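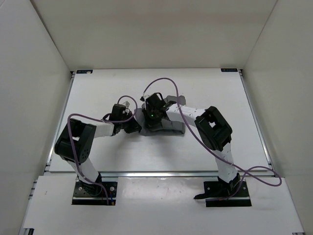 Permanent pleating is one of those phrases that ought to make anyone reach for their glasses and look for the small print. Permanent until when? I have owned a good many pleated things, mostly school skirts bought for other people, and I've learned to be wary of any label that says they look after themselves. Take a length of grey pleated cloth, fold it up in the middle of a white surface, and it's anyone's guess where the next crease will land. The folds you paid for are in there somewhere. So are the ones you are about to add.

The claim I keep meeting this spring is attached to a finish called Posanent, which has turned up on skirts in two of the uniform shops in Stusthorpe. The swing ticket says the pleats are "set for 1000 wears". A school skirt is worn a few times a week in term time, and children grow, so the figure is safe from ever being checked by the person who bought it. I asked in one of the shops what counted as a wear. The assistant thought a day. I asked whether a wash counted against it and she went to find the leaflet, and the leaflet had a phone number on it, and the phone number had a menu.

I got through in the end. A wear, I was told, is a cycle on a machine that bends a test strip. How many of those cycles had been done on a whole skirt with a waistband, after it had been sat on through double maths, they could not say. They did offer to send me a voucher.

My quarrel is less with the finish than with what comes after the wash, because that is where most pleats are lost in our house. Wide, flat pleats are easy enough. You can run a hand down them and they lie still. The narrow ones are a different business. They stack up, they lean on each other, and if one turns over it takes its neighbour with it. The usual advice is to lay the thing out and put every pleat straight from the waist down before folding. It's sound advice and I doubt one household in ten follows it on a school night.

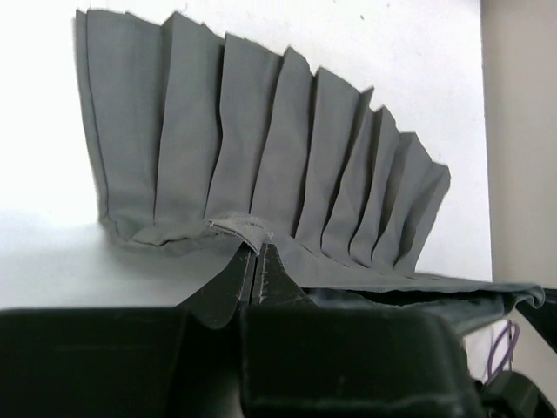

The hem is the trouble. The waistband holds one end of everything in order, so people straighten that end, feel they have done the job, and fold. Down at the other end the edges have drifted into a sort of staircase, with little corners poking out wherever two folds have crossed. Shut that in a drawer under a pile of jumpers and you have pressed it in more firmly than the factory did.

There is no shortage of people ready to sell you a way round this. Agbeko makes a hanger with clips along the bar, £12, which is meant to hold the pleats closed at the top. They're closed at the top already. It's a decent hanger, and the clips left marks on ours. The old method is to roll the skirt lengthways and slide it into the cut-off leg of a pair of tights. I tried it with four skirts. Two came out very well, one came out with a twist in it like barley sugar, and the last I couldn't get into the tights at all. I have seen this tip in print perhaps every year of my adult life and never once with a mention of how long the stuffing takes.

Then there's the tacking stitch. Gizella Csizmadia, whose alterations counter I have been taking hems to for years, runs a loose line of thread through the bottom of the pleats before anything goes in the wash, and pulls it out when it's dry. It works. I have seen the skirts. I have also seen how fast she sews, and I timed myself doing the same, and I'll keep that result private. When I suggested that this was a lot of needlework for something described on its ticket as easy care, she shrugged and said the ticket was written by the people who wanted it sold.

Where that leaves the rest of us is with folding, which is free. Fold once down the length, with the pleats running the same way as the fold. Then, if the drawer is short, once across, as near the waistband as you can manage. I'd got quite attached to this and was ready to recommend it without reservation.
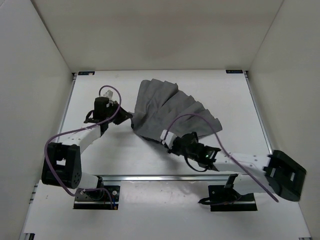 Sarla Rana would have none of it. She told me that a fold across pleats is a fold across pleats wherever you put it, and that I'd only moved the damage up to where a jumper would hide it. Her own go flat in the bottom of the wardrobe at full length, one on top of another, and she said that anyone without the space for that should hang them and stop fussing. She also thinks half the harm is done by overfilling the machine, and that people blame the cloth because the cloth can't answer back.

She may well be right about the machine. I'm less sure about the wardrobe floor, having seen mine. For now I have one Posanent skirt being folded my way and another lying flat her way, both bought on the same day and washed together. I'll look at them again at the end of May. The voucher, when it came, was for a second skirt.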